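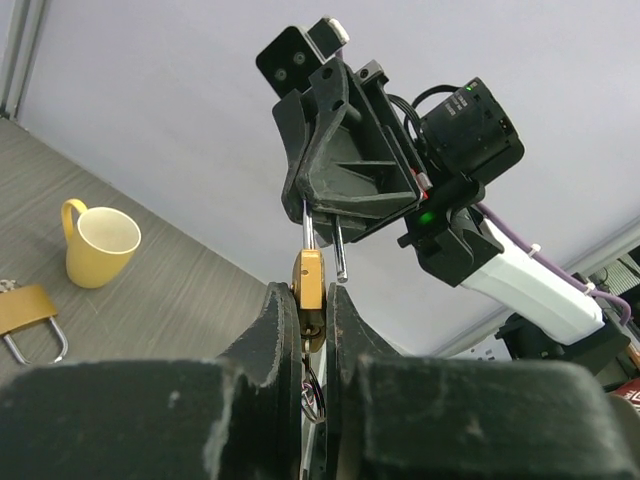 The Irnley is a small padlock from Pulbridge, and I've had 2 of them since March, one on the garden shed and one on the tool chest in the garage. I bought them to replace a pair of Mustberg locks that had gotten stiff over the winter. The body is brass, golden in color and squarish, with slightly rounded sides, and the keyhole is a round cylinder set low in the body. It's a plain shape and I like it. There are no rubber bumpers to peel off and no plastic cover over the keyway to lose.

Each lock comes with 2 keys on a thin ring. The keys are cut cleanly and go in either side up, a real help at the shed, where there's no light. Mine turned a little rough for the first week. A puff of dry graphite took care of that and I haven't needed to repeat it.

The shackle is the part I have mixed feelings about. It closes with a firm click and doesn't rattle once it's shut, but it's short. It fit the hasp on the shed door with hardly any room left over. The tool chest has a thicker hasp and I had to file the edge of the hole before the shackle would go through. Pulbridge sells a long version for a few dollars more, and if your hasp is anything but thin, get that one. Measure first.

Weather hasn't done much to it. The shed lock faces west and gets rained on, and the brass has gone a bit duller than the one indoors. It still opens on the first try.

I also looked at the Ding, which is cheaper and comes in colors. It felt light in the hand and the key had some wobble, so I put it back.

As for security, this is a lock for a shed, a gate or a locker. I wouldn't put it on a motorcycle or a storage unit full of anything valuable.

The listing I ordered from had 2,300 reviews, and most of the complaints were also over the shackle length. My order went in on a Tuesday and arrived by the weekend.

Build: 5 out of 5
Ease of use: 5 out of 5
Fit: depends on your hasp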